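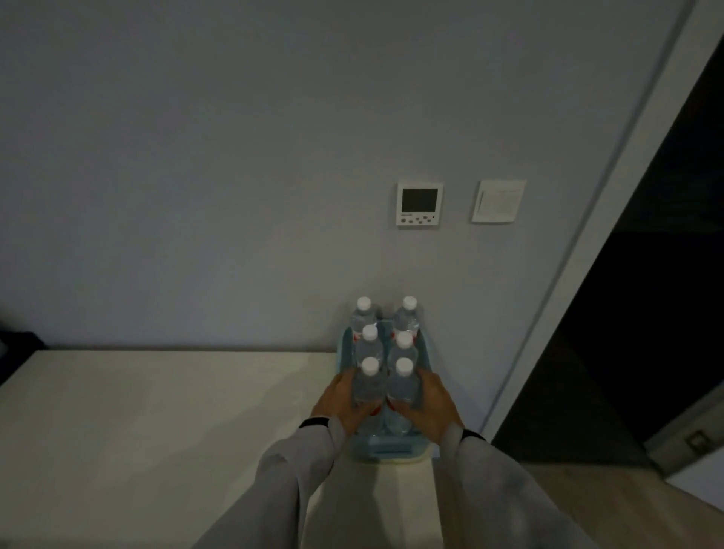
Nandlow Indoor Bowls Mat, Club Series. Woven polyester face on a foam rubber backing, for short mat play in halls and gyms. The backing holds on sealed wood and vinyl floors without tape. Do not stand drinks on the mat, rolled or flat; a six-pack of bottled water belongs on a table against the wall, where a spill can't reach the backing. Let the mat lie flat overnight before first use.

Thickness: 8 mm
Pile direction: marked by arrow on underside
Rolled weight: 80 kg
Lines: delivery, dead and center, printed
Color: green

Supplied with one cardboard core and two straps. Fenders and center block sold separately (see Flavard fender set, part 168). Re-roll face out after each session. Orders placed in December ship the following month.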